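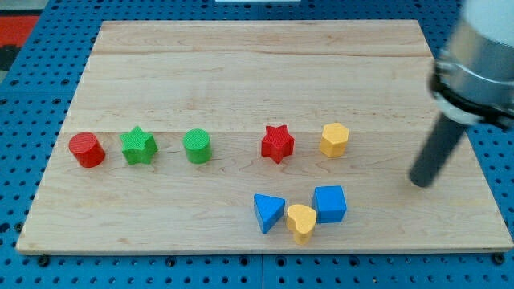 Figure 3. Tabletop setup for the pushing experiments, with colored blocks on a wooden board and a rod-shaped end effector mounted at the arm's wrist.

4.2 Data and Training

We collected 3,000 pushing episodes with the Sero controller. In each episode, the operator was given a short written instruction naming one block and a goal, such as "move the yellow heart next to the blue cube" or "push the red star away from the yellow hexagon." Because several blocks share a color and others share a shape, an instruction often needs both words to pick out a single object. The arm pushes the blocks with a single probe (Figure 3), so every goal must be reached through contact with the side of a block.

Episodes were discarded if a block left the board or if the operator reported a mistake. Of the remaining episodes, 894 were set aside for validation. No starting layout appears in both the training and validation sets. Training used the Gronik policy described in Section 3, with the instruction encoder held fixed for the first 800 updates and then trained jointly with the rest of the network.

4.3 Evaluation on Crowded Layouts

The Forusov baseline receives the same camera images and instructions but predicts a full path before the arm moves. Our policy chooses a new motion after each image. Both were tested on 500 layouts, divided evenly between spread-out and crowded starts. A start is called crowded when the named block is less than one block width from at least two others.

On spread-out starts the two methods performed at nearly the same level. On crowded starts the baseline more often moved a neighboring block along with the named one, and it did not correct its path after this happened. Our policy usually backed away and approached from another side. The remaining failures mostly involved the triangle and the stars, which tend to turn when pushed near a point. We did not model rotation directly, and the Yu contact term, which we tested separately in October, reduced these errors only for slow pushes.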